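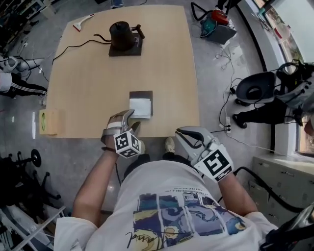 ## Unit 4: Baked custards and the water bath

Module leader: Mekdes Tsegaye. Practical sessions: Efe Nwachukwu.

### 4.1 How a custard sets

A baked custard is milk or cream thickened by egg protein. On heating, the proteins unfold and join into a network that holds the liquid. If heating continues past the setting point, the network tightens and squeezes liquid out. The result is a grainy texture with pools of whey, known as weeping.

- Plain egg and milk mixtures begin to thicken at a little over 70 °C.
- Sugar raises the setting temperature.
- Extra yolk gives a softer, richer set. Extra white gives a firmer one that turns out cleanly.
- Starch protects the egg from curdling but dulls the flavour.

### 4.2 Base formula

| Ingredient | Weight (g) |
|---|---|
| Whole milk | 1,000 |
| Whole egg | 300 |
| Caster sugar | 150 |
| Vanilla extract | 5 |
| Fine salt | 1 |

Fills 9 ramekins of 150 ml, allowing for loss in straining.

### 4.3 Method

1. Heat the oven to 150 °C, fan off.
2. Warm the milk to 60 °C with half the sugar.
3. Stir the egg with the remaining sugar, salt and vanilla. Do not whisk; foam leaves pits on the surface.
4. Pour the milk on to the egg in a thin stream, stirring.
5. Strain and rest for ten minutes. Skim.
6. Fill the ramekins and stand them in a deep tin. Add water at 80 °C to halfway up the sides.
7. Bake until the edge is firm and the centre still trembles. Start checking at 30 minutes.
8. Lift out of the water at once. Cool, then chill for at least 4 hours.

### 4.4 Common faults

**Bubbles down the sides:** water bath boiling. Lower the oven by 10 °C.

**Thin layer on top, dense layer below:** sugar not dissolved, or mixture left standing before baking.

**Rubbery skin:** no cover. Lay foil loosely over the tin.

### Before the next session

Read the Bowen handout on starch-thickened creams, sections 1 and 2. Bring a probe thermometer. Written answers on weeping go to Bevan Sutcliffe by the end of May.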